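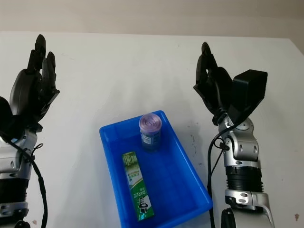 Travel Kit Drive: Saturday Drop-Off

23/05/2020

What a response! The Semdale shelter kit drive has brought in 681 items since March, and Nanami Yagi tells us the shelves at Pallthorpe Hall are full (a lovely problem to have). Toothpaste, soap and combs are covered for now, so please think socks, sunscreen and small shampoos for the next round. Packing is on the porch, in two shifts of two people, and Masaru Koyama still has spots open in June. Bring a mask and your favorite playlist! Leave bags by the side door before 4, or call Hiyori Yokoyama for a pickup. Thank you, all of you, and keep it coming!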